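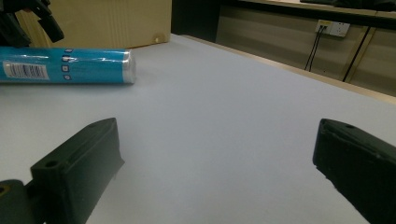 ## 3. Setting up the wrapping spot

I do all my Nallska parcels on the white table, and I clear it first (yes, the coffee mug too!). Then it goes like this:

1. Lay the blue roll flat toward the back left, so the middle of the table stays free for whatever you're packing.
2. Check the barcode label against the stock sheet. Ours should say item 662. If it doesn't, put it back and ask Lizelle Potgieter before you open anything.
3. Look over the little white icons on the wrapping. I skipped them for months and then had to call Lungile Mabuza to find out what half of them meant!

**Note:** Leave the plastic on until you're ready to go. I like to slit it at one end and slide the roll out, and I keep the film if it comes off in one piece. 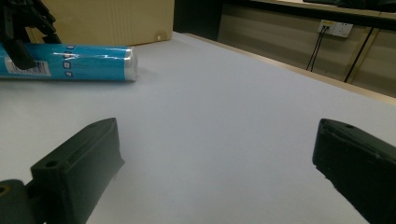 *Blue roll on its side, barcode and icons showing.*

4. Pull off a test length of 6 inches and cut it with the Cropper.
5. If the cut is clean, carry on to section 4. If it's ragged, swap the blade first.

**Caution:** Close the Cropper every single time you put it down. I've nicked two sleeves and a thumb so far.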